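Search datasets
Search
Sign in to save

# Curik Tabletop

Curik Tabletop is a set of short clips and stills of ordinary things on tables: stands, cups, trays, lamps, boxes. The July release has 3832 clips and 1657 stills across 18 object groups. Fiifi Boateng and Elvira Chambi wrote the labels.

## Object group: poles and stands

Anything with an upright and a foot goes in this group. The label covers the base and the pole as one object, `stand_pole`. Base shape goes in `base` (disc, square, tripod, other) and finish in `finish`. If the top of the pole is not visible, set `top` to `unknown` — do not guess from other clips.

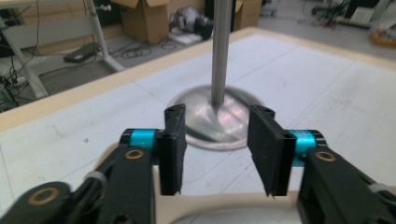
*Group `stand_pole`: base = disc, finish = polished, top = unknown. White tabletop.*

Shiny bases pick up color from the room. Label the finish and leave the reflection out of `color`. Tabletops have their own field, `surface`, with a plain color word.

## Files

- `clips/` — one folder per object group
- `stills/` — JPEG
- `labels.csv` — one row per clip or still

## Known problems

Early rows use `round` where later ones use `disc`. Treat them as the same. Row 3640 is listed twice; keep the second one.

## Comments

**Kirsten Li:** Is a coat rack a stand or furniture?

**Fiifi Boateng:** Furniture if it stands on the floor. Only tabletop stands go here.

**Deisy Bermúdez:** The `round` / `disc` thing broke my filter. Please fix it in the file too.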